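Provville Town Ball Box Scores, a readme of sorts

Last touched Jan 20, 2018
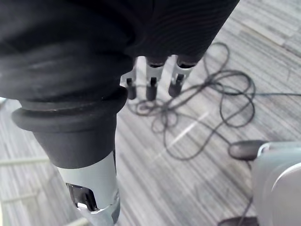

Ji-hoon Bae wrote back on the first draft that the whole thing was useless without the exhibition games, and that leaving them out meant leaving out half of what the Provville club ever did. Fair enough! So the exhibition games are in now, with their own flag, and you can drop them with one filter if you only care about league play.

What you get is a pile of box scores from the old town league, typed up from newspaper microfilm and a few scorebooks. It's semipro baseball, the kind played by mill hands and schoolteachers on a field with a creek behind third base. I grew up hearing about these teams and got tired of not being able to look anything up, so I started typing. That was a few winters ago and I'm still going.

What's in the folder

games.csv has one row per game, 295 of them. Columns are game_id, season, home, away, home_runs, away_runs, innings, exhibition and source.

batting.csv has one row per player per game, 3075 rows in all. At bats, runs and hits are nearly always filled in. Anything past that depends on how much room the paper had that night.

players.csv has 821 names, each with an ID I made up. If I found a birth year I put it in. Mostly I didn't.

notes.txt is me talking to myself. Read it if a score looks crazy - there's a decent chance I already argued with it in there.

The teams

Four clubs show up over and over: Provville, Lerkden, Grarisach and the Kettunen team. Kettunen was a lumber company and the club played under the company name, but after the yard closed the same guys kept going for two more seasons and the papers went on calling them Kettunen anyway. I kept one team code for the whole run. If you think the later bunch should be a separate club, the split is easy to make by season.

Lerkden is the messy one. They had a first nine and a second nine, and the paper there did not always say which one played. Where the lineup settled it, I marked the game LRK or LRK2. Where it didn't, the code is LRKX, and please don't fold those into the first team's record, because I did that once and gave them a pennant they never won.

Names (sorry in advance)

Box scores from this era shorten everything. A man shows up as Halvrsn one night and H'lv'son the next, and then his brother joins the club. I matched people by team, position and spot in the order, and the match_conf column runs from 1 (I'd bet my lunch) down to 3 (a shrug). Please filter to 1 and 2 if you're making leaderboards.

Blank means I couldn't find it or couldn't read it. Zero means the paper printed a zero. I was sloppy about this in the first version, so if you downloaded that one, toss it and grab the new files.

Things that don't add up

Runs in batting.csv won't always equal the team total in games.csv. Sometimes that's my typing and sometimes it's a typesetter who wanted to go home. I left the printed numbers alone and put a 1 in the mismatch column.

Some October games were called for darkness and then reported as full games by the winning town's paper (funny how that works). When the two papers disagree I go with the scorebook, if there is one, and otherwise with the paper from the losing side.

Errors are shaky all around. The Grarisach scorer hardly ever charged one to a home player, so don't go handing out a Gold Glove on the strength of that column.

Using it

Go ahead and use it for whatever you like - sims, school projects, settling something with your uncle. A mention would be nice. If you fix a name or a score, send me the game_id and where you saw it, and I'll put your name in notes.txt next to the change.

Still to do

Pitching lines. I've got a start on them, but only the later seasons list innings, and I haven't made up my mind what to do with the relief guys who appear in the batting order and nowhere else. Also the Lerkden reel with the water damage, which I keep putting off. If anybody has a Kettunen scorebook in an attic, please write!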